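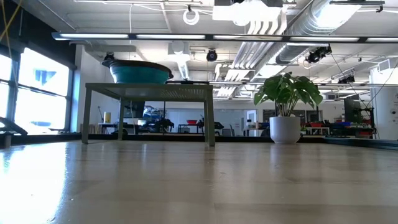
Catard Robotics Module — handout 6
26 Feb 2019

Read before the lab. Last weeks notes still apply, except the bit on lighting, ignore that.

Task for today: find the objects on the table, work out where they are, plan a path for the arm. No moving anything until your plan has been checked.

Objects
Side table — mesh top. Depth readings come out patchy on mesh, you get holes. Fill them or fit a plane, your choice, but say which in the log.
Teal bowl — upside down on the side table. Wider than you think, check clearance both sides. Treat as a dome. Don't try to grasp by the rim yet, that's handout 7.
Plant — white pot is glossy, leaves are broad and split. Don't model each leaf!! One box round the lot, plus a margin.

Light
Window side is very bright, tabletop shines back at you. Fixed exposure, not auto. If your colour mask picks up the glare, crop first then threshold. Estness group had teal working fine at noon and useless by four, so save your settings with the time.

Marking
Log 14 marks, plan 6, the rest is the demo. You get 90 minutes in the lab incl. setup — the Ludetti software takes ages to start so do that frist.

Groups on the Powell arm: swap at half time. Logs in the shared folder before you leave, one per group.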